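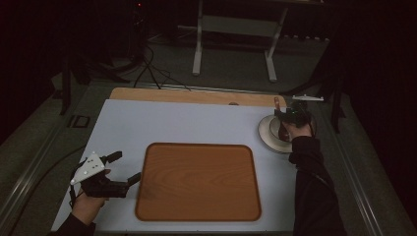
AUTOMATION

Gerardo Malabanan has set tables for Nollow since February. He works with a gripper in each hand, and every run goes to train a learning system called Dorau.

"A tray, a cup, a saucer, a spoon," he said. "People think it's easy until they try it."

The goal is 3,000 runs. His team has 466, and he threw out the first 400 attempts – "too fast, all of them."
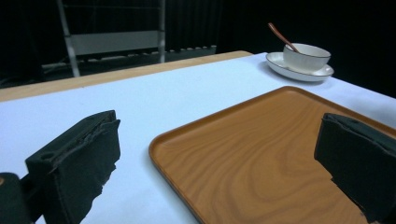
Tray, cup and saucer, from one of the grippers.

Malabanan said slow runs can be just as bad. "If I stop to think, it learns to stop too," he said. He plans to vary the dishes next.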